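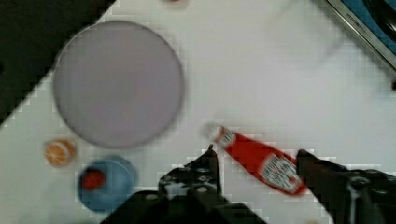
Palma Work Table, Large
Item no. 2542
Maker: Skindska
Page last changed: Sep 27, 2019

The Palma is a fixed-height table for offices, classrooms and shared project rooms. The large size seats eight with a chair at each short end. It ships flat in two cartons, with the top in one and the base in the other. Total shipping weight is 49 kg.

Top finishes
White, light gray, sand. The white top is the stock color and ships first. Light gray and sand are made to order and can't be returned once cut. Small differences in shade between batches are normal – order all tops for one room together.

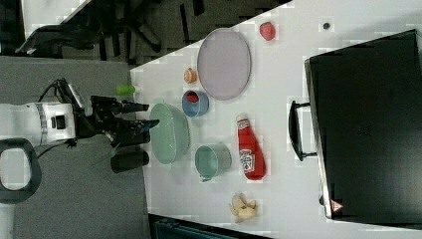

White tabletop, with dark office chairs on gray carpet.

Load
Maximum spread load is 107 kg. Do not sit or stand on the table. Heavy equipment should be placed over the cross rail and not at the corners. Clamps may be used along the long sides if a pad is placed under the jaw.

Base
The base is sold with the top and is not listed as a separate item. Leveling feet are included. On carpet, set the feet fully in, load the table, then adjust. Check the frame bolts again after the first month of use.

The Hillia side rail fits both long sides and carries power strips or cable trays. It cannot be fitted together with the Plendex modesty panel, as both use the same holes.
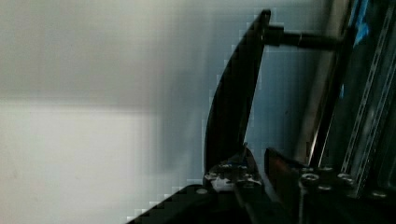
Black rod and vertical silver metal bar.

Care
Wipe with a damp cloth and mild soap. Dry at once along the edge band. Do not use scouring powder or solvent cleaners. Dry-erase ink comes off if wiped the same day; permanent marker may leave a shadow on the white and sand tops.

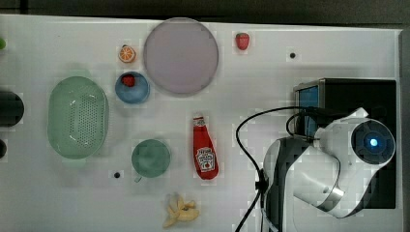

Felt pads are advised under unglazed pottery and anything with a rough foot. Hot pans need a trivet.

Ordering
The medium size was dropped from the range in May. Spare edge band and feet for it are still supplied. For spare parts, quote the item number and the finish. Delivery is to the curb unless room delivery is added at checkout.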